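Lab notebook, room Masson
January 2022
Subject: mugs and bottled water for the tasting table

I write this entry for me and for the colleagues of the Bonness project, because we asked several times which cup we must use and the answer was never put on paper.

1. The question

In the old trials we served the water in paper cups. Two persons said that the water tastes of paper, and I agree with them. So we changed to glass. The glass mug has eight sides and a handle. I like it for the tasting because it does not slip in the hand, but it is less easy to read the level in it than in a round glass. The flat faces bend the line of the water, and you must bring your eyes to the same height as the surface.

2. Weighing

I used the balance from the Olik bench, the one which goes up to 3000 g. The empty mug gives 281 g. I repeated it after drying with the cloth and it was the same number. Please write this value on the tare list, the old value there is for the round glass and it is wrong for this one.

The portion for one person stays at 80 ml. I know that it looks small in such a mug. If you want to fill to the half, as for the drinking between two samples, write "rinse" in the column and not "sample".

3. The place on the table

The mug stands alone on the white top, or with the bottle at its right side when we need to refill. I prefer the handle to the left, so the label of the bottle stays free to read.
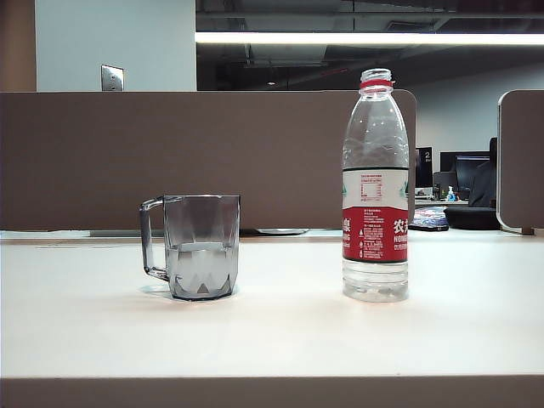
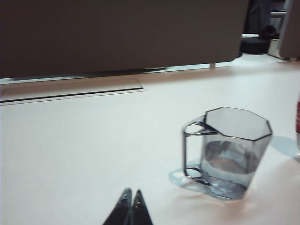

Same octagonal mug both times, with the handle on the left.

4. The bottles

We take the water with the red and white label (农夫 and 泉 are in the name). An open bottle must be used on the same day. The small rest at the bottom is not for tasting, pour it to the plants. Caps go in the box under the desk. Yesterday I found three caps in the sink, please not again.

The next carton is ordered at Wilitz, order 3025. They did not confirm yet.

5. Washing

Warm water and very little soap, then rinse two times. The corners at the base keep the soap longer than I expected, so use the narrow brush. Dry with the cloth without fluff. Do not put the mug upside down on the white table, it leaves a ring and the ring is seen in the reflected light.

6. Open points

- Second mug of the same form, if the shop still has it.
- Compare the temperature after ten minutes, mug against paper cup. I have started a page for it, still empty.
- Ask if the tare list can hang at the partition behind the desk.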